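Respiration cellulaire

La respiration cellulaire désigne l'ensemble des réactions par lesquelles une cellule dégrade des molécules organiques, le glucose surtout, et récupère une partie de l'énergie sous forme d'ATP. Présente chez presque tous les eucaryotes et chez beaucoup de bactéries. À ne pas confondre avec la ventilation pulmonaire (voir cet article).

Localisation

Chez les eucaryotes : cytosol pour la glycolyse, mitochondrie pour la suite. Chez les bactéries, pas de mitochondrie, la chaîne de transport est portée par la membrane plasmique.

Étapes

Glycolyse. Une molécule de glucose (six carbones) donne deux pyruvates. Gain net de deux ATP et deux NADH. Pas besoin de dioxygène.

Décarboxylation du pyruvate. Dans la matrice, le pyruvate perd un carbone sous forme de CO2 et devient acétyl-CoA. Un NADH par pyruvate.

Cycle de Krebs. L'acétyl-CoA se condense avec l'oxaloacétate, d'où le citrate, puis série d'oxydations. Par tour : trois NADH, un FADH2, un GTP (ou ATP selon les tissus), deux CO2. Deux tours par glucose.

Chaîne respiratoire. Les électrons du NADH et du FADH2 passent de complexe en complexe dans la membrane interne, jusqu'au dioxygène, réduit en eau. Des protons sont pompés au passage vers l'espace intermembranaire. Leur retour par l'ATP synthase fournit l'énergie pour phosphoryler l'ADP. C'est la phosphorylation oxydative, de loin l'étape la plus productive.

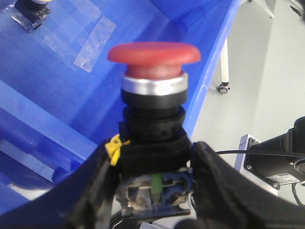
Inhibiteurs et découplants

Le cyanure et le monoxyde de carbone bloquent le complexe IV. La roténone agit sur le complexe I, l'antimycine A sur le complexe III, l'oligomycine sur l'ATP synthase elle même. Les découplants (2,4-dinitrophénol) laissent fuir les protons : la chaîne tourne, l'ATP n'est plus produit, l'énergie part en chaleur. Mécanisme comparable, mais physiologique, dans la graisse brune avec la thermogénine (UCP1).

Rendement

Les vieux manuels donnent 36 ou 38 ATP par glucose. Les valeurs actuelles sont plutôt de 30 à 32, à cause des fuites de protons et du coût des transports membranaires. Varie aussi selon la navette utilisée pour le NADH cytosolique (malate-aspartate ou glycérol-phosphate).

Sans dioxygène

Certaines bactéries utilisent un autre accepteur final, nitrate ou sulfate par exemple : respiration anaérobie. La fermentation est autre chose, sans chaîne de transport, elle sert à regénérer le NAD+. Lactique dans le muscle, alcoolique chez la levure.

Voir aussi

Mitochondrie
Photosynthèse
Théorie chimiosmotique
Bêta-oxydation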